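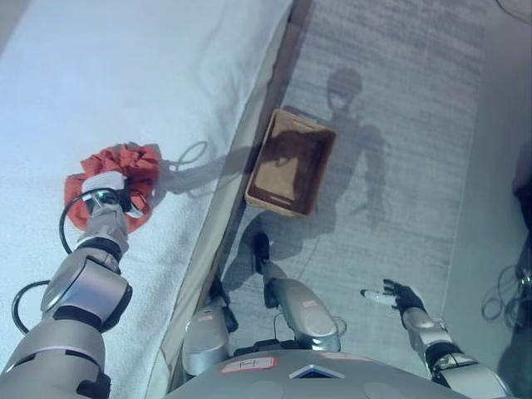 Leonardo Fiore had been putting off the folding since April, and by now the pile had stopped being laundry and become a kind of tenant. It lived on the chair by the window and moved to the bed when company came and sat in the chair, and then at night it moved back, and some of the shirts in it had made that trip so often that he could have sworn they knew the way. His sister told him over the phone that what he needed was a system, and a system, as far as she was concerned, began with a basket. So he had a basket. It was a woven one, light tan and brown, with a little slot cut in the rim for your fingers, and it stood open on the gray carpet right beside the bed with nothing in it at all, while the red-orange cloth lay up on the white bedding in a rumpled heap, a few steps of a journey away and in no hurry to make it.

The cloth was the trouble, if you wanted to put the trouble in one place. Everything else he could manage. Socks are socks, and a towel forgives you whatever you do to it. But the red-orange cloth had been his mother's, and it had covered the kitchen table in the apartment on Alvarado Street through every birthday he could remember and a good many he couldn't, and she had had her own way of folding it that she never taught to anybody. She did it standing up, with her chin. That was all he had been able to hold on to, the chin pressed down on the middle of it and her two arms going out wide and coming back together, and then somehow it was a square, and then it was in the drawer.

He had tried the chin. He had tried it more than once, with the curtains drawn, feeling like a pelican.

"You're making it hard," said Arne Wegener, who lived downstairs and had come up to return a casserole dish and then stayed, the way he did, through one cup of coffee and into the next. Arne had worked 20 years in the linen room of the old Sullidel Hotel, back when it still had a linen room, and he had opinions about corners. "You start with the edge. Any edge. You find one edge and you don't let go of it, and the rest has to come along sooner or later."

"It doesn't have edges," said Leonardo. "I've looked."

"Everything has edges."

"Then you find one."

Arne put down his cup and came over and stood looking at the heap for quite a while, with his hands behind his back like a man at a museum. He told a story then, which he had told before, about a wedding at the Sullidel when the groom's family came in from Iswood on a chartered bus, all 49 of them, and every tablecloth in the place turned out to be at the wrong end of the building, and how he and a girl from the front desk had run them up the back stairs in their arms, still warm from the presses, and how she had laughed so hard on the landing that she had to sit down. He had not married that girl. He had married her cousin, and it had gone very well for a long time. But he thought of the landing sometimes, he said, whenever he smelled starch.

Leonardo had heard it before with the bus and without the bus, and once with snow. He liked it best with the bus. He poured more coffee.

"She used her chin," he said after a bit. "My mother. I can't get it to work."

"How tall was she?"

Leonardo held a hand out flat, somewhere near his own shoulder.

"Well, there you are," said Arne. "You've got too much neck. That's a short person's fold. We had a woman who did it that way, from Zikolow, no bigger than a mailbox, and she was the fastest in the building. None of the rest of us could do it to save our lives." He seemed pleased to have this cleared up. "You and me, we need two people. You take that side."

So they did it with two people, one on each side of the bed, and it went badly the first time and Arne said a word he must have picked up in the linen room. They shook it out and started over. The second time they walked toward each other around the foot of the bed, solemn as a pair of old dancers, and Leonardo handed his corners into Arne's hands, and bent down for the fold and brought it up, and handed that over too.

It wasn't square. One side hung out a good inch past the other, and his mother would have clicked her tongue and done the whole thing over while they watched. Leonardo smoothed it with the flat of his hand anyway and laid it in the bottom of the basket, where it looked very bright.

"Now the shirts," said Arne, sitting down on the edge of the bed and reaching for his coffee, which had gone cold. "I'll tell you how. You do them."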